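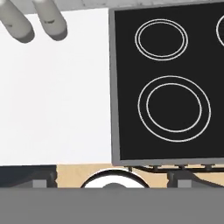

The gripper over the worktop, hob to the right. Simulated, thankfully.

I have spent most of February teaching a robot to leave a cooker alone. The job in Jolora, my pretend kitchen, is to pick things up off the white worktop and put them somewhere else on the white worktop. The hob plays no part in it. The robot disagrees.

The fault showed up on run 104. The arm set off nicely, drifted right, and put both fingertips down in the middle of the larger ring, where it stayed until the clock ran out. My scoring script gave this full marks for "gentle contact".

I blamed Hulo first, that being the bit that plans the movements, and lost an evening to reading logs. Hulo was innocent. The safety zone over the hob was there, properly shaped and switched on, and it was 4 centimetres too low. Anything coming in from above met it only after it had met the glass. I had built a fence and buried it.

So I raised the zone and set off 3000 runs overnight. In 985 of them the gripper now stopped dead in mid-air beside the hob and refused to go anywhere, including back. It had found the edge of the zone, been told to halt, and had no instructions for what came after halting. Fair enough, I hadn't written any.

There is now a rule that says back off the way you came, then try again. Langat, the older arm model, follows it happily. Omudex gets as far as backing off and then sulks. I've left another batch going and gone to make some toast, under the grill, by hand.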